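Section 3: Preparing and mounting a tracksite survey with Trimora

Use this section when you are recording fossil footprints on an exposed rock surface. It covers setting up the survey grid, taking the first scan and loading the result into Trimora. For loose bones and shell beds, see Section 5.

Before you start

Check that the scanner battery is charged and that the memory card has been formatted in the scanner itself. A full day's work on a large surface can fill a card with up to 3,000 tiles. Carry a spare.

Caution: do not walk on the track surface in boots. Use the foam mats supplied, and lay them between the tracks.

Laying out the grid

1. Brush the surface with a soft brush, working downhill. Do not use water at this stage.

2. Put the first marker at the lowest corner of the exposure. Trimora treats this as the origin, and it cannot be moved later without starting a new project.

3. Lay the remaining markers at intervals of 50 cm along both tapes. Press each one flat.

4. Write the site name and bed number on the slate and place it outside the grid.

Note: on sloping beds the tapes must follow the rock. If you hold them level, stride lengths will come out too short. 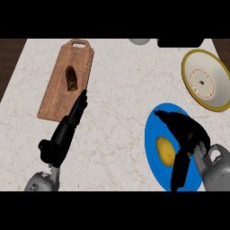 Taking the first scan

5. Switch on the scanner and wait for the steady green light.

6. Choose Track Surface from the mode menu. The Bone mode uses a shorter focus and will blur shallow prints.

7. Scan along the rows in one direction only, overlapping each pass by a third.

8. When the last row is done, scan the origin marker again. The two readings should agree to within 3 mm. If they do not, repeat step 7.

Low sun in the early morning or evening shows faint toe marks well, but strong shadows can be read as depth. Shade the grid with the white sheet if the scanner shows warning 688.

Loading the survey

9. Connect the scanner and open Trimora. Choose New Survey, then Import.

10. Pick a naming scheme. Flalten numbers tracks in the order they were scanned. Milton numbers them by trackway, left and right, and is the better choice where you can follow one animal across the surface.

11. Press Build. Leave the computer plugged in until the depth map appears.

12. Save a copy before marking any outlines — the outline tool writes straight to the open file.

Caution: Trimora will suggest a track maker for each outline. Treat this as a prompt for checking. Three-toed prints from large birds and small theropods can overlap in size and shape, and the Zoëga shape index does not separate them in soft mud.

If markers are missing from the depth map, go to Section 4, Repairing a grid.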